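Vurwood Residents' Handbook
Household Guidance: Washstands, Soap and Pump Bottles

Residents are asked to keep the top of the washstand clear enough to be wiped in one pass. Items in daily use should stand toward the front. Decorative pieces, such as shells, may be placed at the back and should be rinsed once a month in plain water.

Pump bottles leave a ring where they stand. A shallow ceramic bowl or saucer placed under the bottle will catch drips and can be washed with the dishes. Choose a bowl with a base wide enough that the bottle does not tip when the pump is pressed.

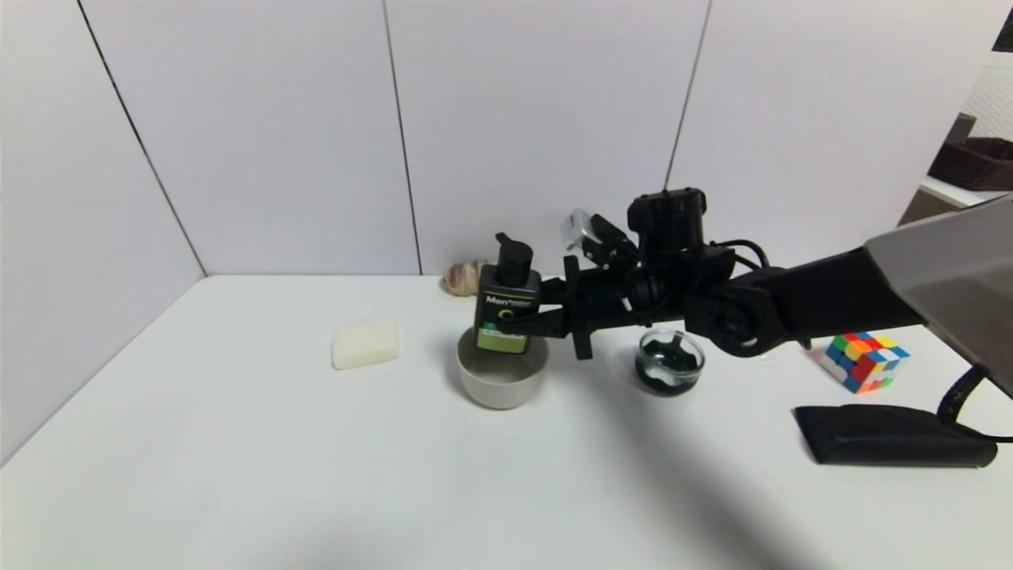

Bar soap should not be left flat on a painted or varnished surface overnight. Use a draining dish, and turn the bar each evening. Soap residue that has already hardened may be loosened with a cloth soaked in warm water and left in place for ten minutes. Scouring powder is not to be used on white tops.

When a pump no longer draws, unscrew the cap and rinse the tube under the hot tap. Refill bottles only with the same product, and keep the original label.

Small glass bowls are suitable for loose items but should be emptied and dried weekly.

Replacement draining dishes may be requested from Joscha Sperling, Household Services, extension 143. Requests received before noon are normally filled the same afternoon.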